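Soralness Community Help
Home > Around the House > Gadgets and Automation

Can a robot do the small everyday chores yet, or should I stop waiting?

Asked by mapleporch
19 September 2023
Tags: home robots, chores, water jugs, tidying, small apartments

Hello everyone, I hope this is the right section. I moved it once already, from Kitchens, when a kind moderator told me Kitchens was really more for recipes and faucets.

I am 54 and I have had a bad shoulder since last winter. It's nothing dramatic and I'm not looking for sympathy (well, maybe a little), but it has made me notice how much of my day is made up of tiny jobs I never used to think of as jobs. Turning the big water jugs. Pushing the little bottles back so they don't fall off when I roll the rack out to sweep. Picking a sweater up off the floor. Taking the trash bag out of the can when it has made that suction thing and won't let go. My vacuum is a Dovent, one of the round ones, and I love it dearly, but it will only vacuum, and only where I have already tidied up for it. So I am tidying for the robot, and I do see the funny side of that.

My nephew sent me a video of a Jivar arm folding a towel and told me that in a couple of years I won't have to lift a finger. The towel was very nicely folded! But it was one towel, on a bare table, and the video had music over it and jumped around a lot, so I couldn't tell how long it really took. He's a sweet boy and he is also wrong about half of what he tells me.

So what I would like to know, from people who work with these machines or have bought one, is whether there is anything on sale now that can do the picking up and putting away kind of chore in an ordinary, crowded apartment. I don't need it to be clever. I would be happy with slow. And if the answer is no, what would you do in my place? I have some money put aside for October, when my building does its yearly sale of used furniture and appliances, and I'd rather spend it on something useful than keep waiting for the future to be delivered.

Thank you for reading all this. I know I go on.

3 answers, sorted by helpful votes

bench_and_kettle
Marked helpful by the asker

Welcome, and please do go on, this section is mostly people asking why their light bulbs won't connect.

I spent a good many years at the Barreto shop, where we packed and shipped machine parts, and for the last stretch of that I was the person who looked after the arms on the packing line. So I can tell you what they were good at, and I'll try to be fair to them, because I got fond of them. They were wonderful at the same thing in the same place. A box came down the belt, the arm picked up a part from a tray, the part went into the box. It could do that all night. If one of us set the tray down a finger's width to the left, we'd come in the next morning to a very patient machine that had stopped and asked for help, or to a less patient one that had been pressing a part into the edge of a carton for some time.

The newer ones have cameras and are a great deal better about the tray being out of place. I've watched them sort parts they had never been shown, and I'll admit I stood there grinning. But what you are describing is harder than anything we ever asked of them on that line, and I want to explain why, so you don't feel silly for waiting.

Take your water jugs. I keep mine much the way it sounds like you keep yours, on a white metal rack with casters, jugs along the top tier with their caps down and the carrying handles hanging wherever they feel like hanging, small bottles on the tray underneath. I'd never given that rack a moment's thought until I read your post, and then I went and fussed with the little bottles for a while, trying to notice what my own hands were doing.
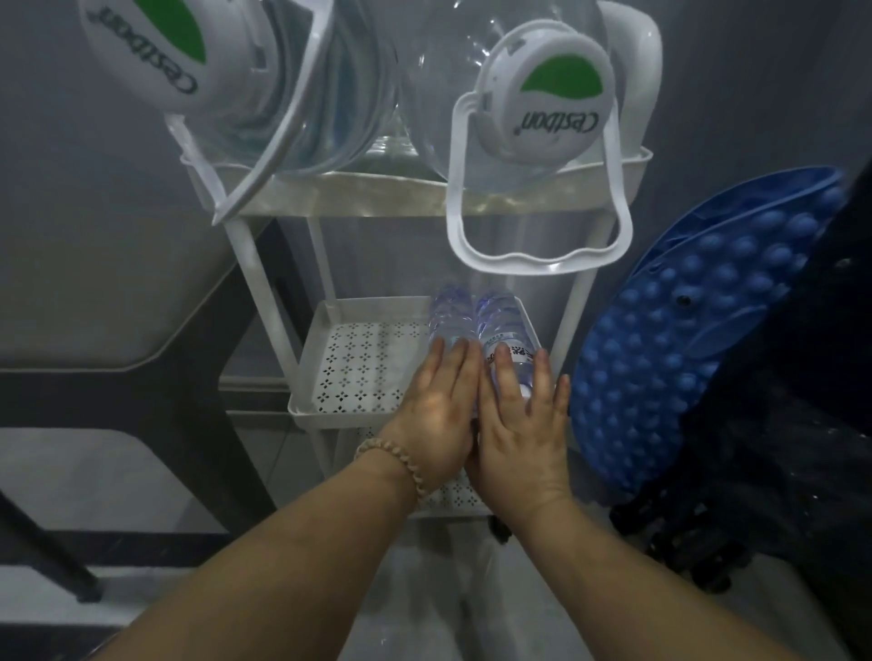 A small bottle is clear, to begin with, and see-through things are miserable for a camera. A machine looks at clear plastic and half of what it gets is whatever is behind it. Then the tray has holes punched in it and a rim around the outside, so you can't simply slide something off the front, you have to lift it over. Then there's the tier above, which leaves your hand only so much room to come in, and a jug handle dangling where your knuckles want to go. I come at a pair of bottles with both hands, one to each, palms open, and I can feel straight away if one is about to tip. I don't squeeze until I know I have it. A soft plastic bottle that you squeeze too hard will buckle, and one you squeeze too little will slip, and the right amount is different when it's full and when it's half gone. You and I sort all that out without putting down our coffee.

And the whole rack is on wheels! Push on something that is sitting on wheels and the entire job moves away from you. I once saw a very expensive arm chase a cart across a loading bay in tiny little nudges, each one perfectly polite.

The big jug is a different kind of trouble. It's heavy, it is round, the water inside keeps moving after you've stopped, and a machine strong enough to turn one over is a machine I would not want standing next to me in a small kitchen without a good fence between us. I'd expect the light tidying to come to ordinary homes a long time before the heavy lifting does, which I'm sorry to say is backwards from what your shoulder would like.

So my answer to whether you can buy one now is no, I don't believe so, at least nothing I would tell a friend to spend her October money on. There are research machines that can do pieces of it. They do it slowly, usually with a person close by, and they do it much better in the room they practiced in. I do think it will come. I've been surprised too many times to say it won't.

In your place I'd get rid of the jug problem altogether. A bottom-loading dispenser keeps the jug at floor height, so you tip it and slide it in and never lift it to your chest. A hand pump or a battery pump that fits on the neck of an upright jug is cheaper again, mine cost less than a pizza. If your delivery people will set the jugs down where you use them, ask them to. Mine were perfectly happy to, and I'd been lugging them across the apartment for years out of pure shyness.

Keep the Dovent. A machine that does one job well is worth having, and I say that as somebody who used to wish them goodnight.

Comment from mapleporch: Thank you so much, this is the nicest answer I've ever had on a website. I did not know about the pumps. I'm going to ask the delivery man too, he has always seemed in a hurry and I never liked to bother him.

Comment from bench_and_kettle: Bother him! Measure the neck of your jug before you order the pump. I had to send my first one back.

sockdrawer7

no. i have had 3 robot vacuums, a mop one and a window one that fell off the window. none of them pick anything up. the window one was 50 percent off and i now see why. get a grabber stick, the kind with a trigger, hangs on a hook by the door. works great for sweaters

Comment from mapleporch: Oh no, your poor window robot! Was it the inside or the outside?

Comment from sockdrawer7: inside thank god

tallgrass_annie

I'm going to disagree a tiny bit with the long answer above, though I enjoyed it very much and read part of it out loud to my husband.

I think it depends on what you're willing to call a robot. My mother has a lift chair, a pill dispenser that opens by itself, a pet feeder for a cat who'd otherwise wake her at dawn, and a washer that texts her when it's finished (she ignores the texts, but she likes getting them). None of those has an arm or a face, and together they have taken a real load off her. She doesn't need a machine to walk over to the pill bottle and open it like a person would. The dispenser skips that whole part.

So I would go through your day and see which chores could be skipped like that. The trash bag suction, for instance: drill a few small holes low down in the side of the plastic can, so air can get in under the bag. It comes up like nothing. We did ours years ago and I still feel pleased every time. For the rack, if the casters don't lock, you can swap them for ones that do, and a strip of that rubbery shelf liner on the middle tray will hold the little bottles where you put them when you roll it out to sweep. I would also keep anything heavy off the very top if you can manage without it up there, both for your shoulder and so the thing doesn't get tippy when you push it.

As for the arm that folds towels, my husband does maintenance at a hotel laundry and they looked into something along those lines. The flat pieces went fine. Fitted sheets, forget it. He says he can't fold those either, so he didn't hold it against the machine.

I hope the shoulder gets better. Mine took most of a year and then one morning I'd reached up for the cereal before I remembered I couldn't.

Comment from mapleporch: The holes in the trash can!! I did it this afternoon with my late father's hand drill, left-handed, and it took me forever and it works. Shelf liner is on the list. I have told my nephew he can fold the towels.

Comment from bench_and_kettle: Nothing to disagree about, I think you're right about skipping the chore. Going to look at my own casters now.

Related on Soralness
Robot vacuum keeps eating the bath mat fringe
Best way to store five-gallon jugs in a small kitchen
Do the battery jug pumps need cleaning, and how often?
Rolling cart pulls to one side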